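Wondholm Family Park Guest Systems Support
Ticket 397
Status: Resolved
Opened by: Réka Hegedűs, Arcade Operations
Subject: Play cards declined at redemption counter

Guests reported that play cards loaded at the Idwood entrance kiosks were accepted by the arcade games but declined at the redemption counter. The counter terminal displayed a balance of zero. A total of 42 cards were affected before the counter was switched to manual entry.

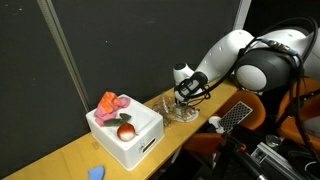 White bin on the table, with items on top.

Support restarted the counter terminal at 11 a.m. The fault remained. A review of the sync log showed that the terminal had stopped receiving balance updates after the May software update. The kiosk and game readers were not affected.

The terminal was registered again on the park network and the missing updates were sent. All affected balances now display correctly. Guests with more than 200 points on a declined card have been contacted by Guest Services.

Please reopen this ticket if the fault returns.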